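Small Parts and the Case for the Tray
Opinion, by Nesrin Kocabaş

Institutions that lend materials to the public give a great deal of thought to shelving and very little to the surface on which those materials are used. At the Drurna lending collection, where each set is issued in a box and is expected to come back in the same box, the cost of that neglect is plain. Our last yearly review recorded 2052 loans. In 80 of them, the box was returned with at least one small piece missing.

The usual response is a stricter rule at the desk. Borrowers are asked to check the contents, sign for them, and pay for what they lose. I do not dispute the fairness of such rules, but they apply only after the piece is gone. A better policy begins at the table.

My proposal is modest. Every working table should have a shallow tray, in a color that contrasts with the pieces, and small items should stay in it until they are needed. The container stands toward the back. The space in front of the user belongs to the tray and to nothing else.

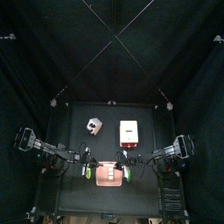 Three small white items in a salmon-pink tray, with a box and a printed cube farther back on the dark tabletop.

The choice of color deserves more attention than it receives. White pieces on a white cloth are easily overlooked, and they are shaken out with the crumbs. A raised edge matters as well, particularly for anything that rolls.

My colleague Ghizlane Hamdy has objected that trays are one more thing to store, clean, and replace. Her point is a serious one. The Sterkerent branch has room for only six, and two of those are already cracked. She would prefer boxes with fitted compartments, which leave an obvious gap when something is absent. I would welcome such boxes - and would still place a tray beside them, as a compartment protects a piece only once it has been put away.

The board takes up its furnishing requests in April. I ask that trays be entered under basic equipment, on the same line as lamps and chairs.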